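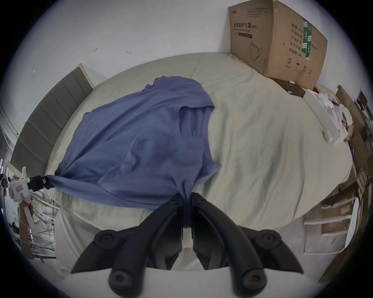
Preko: Fillport's sheet says 83 percent success on shirts, and I would like to know what they count as a success. Two edges in the jaws, or a finished fold? Those are different numbers and they only print one.

tolvane: I was at the Bredatham open day too. The person at the desk told me a finished fold, judged by eye, out of 961 recorded attempts. No tolerance given. I asked for the raw log and was told maybe in February.

Preko: Judged by eye is what I was afraid of.
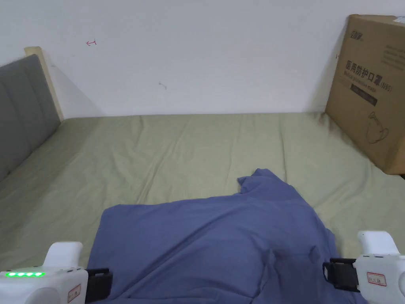 hexbolt_4: Cloth is hard to score and I don't think they were hiding anything. You can measure fold angle on cardboard with a protractor, but a T-shirt has no fixed outline until you flatten it. The hand-held units are at least sensible on that point: the row of green lights on top of the housing sits where the operator can see it without looking away from the cloth. I asked what the lights meant and got two answers from two people, so I won't repeat either.

tolvane: I'd have asked a third.

marrowgate: Disagree with hexbolt. Lay the shirt on a printed grid, take one overhead shot before and one after, compute the overlap. We did this at work for towels. Setup took 10 minutes.

hexbolt_4: Towels are rectangles.

marrowgate: Sleeves add error, sure. It is still a number, and theirs is an opinion with a percent sign.

Crăciun: My complaint is different. The talk was titled "automatic folding" and the part I watched was people recording grasps by hand. Fine as a method, wrong title. I drove two hours expecting an unattended cell.

Preko: The program did say data collection, second page, small type.

Crăciun: I read the first page.

tolvane: Did anyone stay for the afternoon session? They were supposed to run the policy on shirts it had not seen. I left at lunch - parking.

hexbolt_4: Stayed for part of it. Slow, around 2 minutes a shirt. I did not keep a tally so please don't quote me on a rate.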